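Remonter un vieil ordinateur de bureau : processeur, mémoire et disque dur

Niveau : débutant patient
Durée : une soirée, plus si les vis se cachent

Cette page est la suite de celle sur le démontage et le nettoyage. Je suppose donc que votre boîtier est ouvert, dépoussiéré, et que les pièces sont déjà sorties. Le français n'est pas ma première langue, je demande un peu d'indulgence pour les mots techniques ; quand je ne suis pas sûr, je donne aussi le mot anglais.

Ce qu'il vous faut

Un tournevis cruciforme de taille moyenne, de préférence pas trop aimanté
De la pâte thermique (un petit tube suffit pour plusieurs machines)
De l'alcool isopropylique et un chiffon qui ne perd pas ses fibres
Un bracelet antistatique, ou au minimum l'habitude de toucher le métal du boîtier
Un endroit où chaque pièce a sa place

Sur le dernier point j'insiste. Pendant des années j'ai posé les barrettes et les vis dans le couvercle d'une boîte à chaussures, et j'ai perdu beaucoup de temps. Ensuite j'ai acheté un petit bac à compartiments de la marque Skanetti, qui est bien pour les vis mais trop peu profond pour un disque debout. Un support avec des logements à la bonne forme est plus agréable : on voit immédiatement ce qui reste à monter.

Préparer le boîtier

Débranchez le câble d'alimentation et appuyez quelques secondes sur le bouton de mise en marche, pour vider ce qui reste dans les condensateurs. Couchez le boîtier sur le côté, la carte mère vers le bas, l'ouverture vers vous. Ne travaillez pas avec la tour debout, les pièces tombent toujours dans l'endroit le plus difficile. Écartez les câbles SATA et les fils de l'alimentation vers la cage des disques.
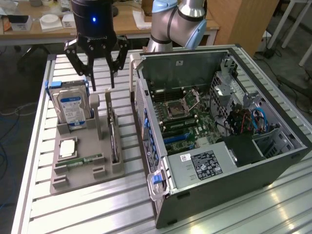

Vérifiez maintenant que rien ne traîne sur la carte mère : une vis oubliée sous un connecteur peut faire un court-circuit. Je passe une lampe de poche presque à plat, l'ombre montre tout.

Le processeur

Commencez par lui, pendant que l'accès est libre. Levez le petit levier du socket, puis le cadre métallique. Tenez le processeur par les bords, entre le pouce et l'index, sans toucher le dessous. Cherchez le petit triangle doré dans un coin et faites-le correspondre avec la marque du socket. Sur beaucoup de modèles, il y a aussi deux encoches sur les côtés.

Posez-le tout droit, verticalement. Il ne faut aucune force. S'il bouge un peu en diagonale, il n'est pas dans sa position ; relevez-le et recommencez. Quand il est bien à plat, rabattez le cadre et fermez le levier. Le levier résiste un peu à la fin, et on entend parfois un léger grincement. La première fois cela m'a fait très peur, mais c'est normal.

La mémoire

Ouvrez les clips au bout du logement (selon la carte, un seul côté ou les deux). L'encoche de la barrette n'est pas au milieu, il y a donc un seul sens possible. Appuyez avec les deux pouces, un à chaque extrémité, jusqu'au clic. Ici, au contraire du processeur, il faut pousser franchement. Si vous avez deux barrettes identiques, regardez le manuel pour savoir quels logements utiliser ensemble.

Le ventilateur et la pâte

Nettoyez l'ancienne pâte avec l'alcool, sur le processeur et sur le radiateur. Mettez ensuite une goutte de la taille d'un petit pois au centre. Serrez les vis du radiateur en croix, un demi-tour chacune, et rebranchez le ventilateur sur la prise marquée CPU_FAN.

Le disque dur

Si votre disque de 3,5 pouces est dans un berceau (caddy) en plastique, glissez l'ensemble dans la cage jusqu'à ce que les languettes s'accrochent. Branchez le câble SATA de données, puis celui d'alimentation. Les deux ont une forme en L, ne forcez jamais à l'envers. Pour cette machine j'ai gardé un disque de 500 Go, suffisant pour du courrier et des photos.

Premier démarrage

Laissez le panneau ouvert, branchez l'écran et le clavier, et allumez. Le ventilateur doit tourner tout de suite. Si l'appareil émet des bips répétés, enlevez les barrettes et remettez-les, c'est la cause la plus fréquente chez moi. Entrez dans le BIOS, vérifiez la quantité de mémoire et regardez la température : après dix minutes, la mienne restait à 38 degrés. Éteignez, débranchez, puis refermez le panneau.

Page suivante : installer le système et récupérer les anciens fichiers.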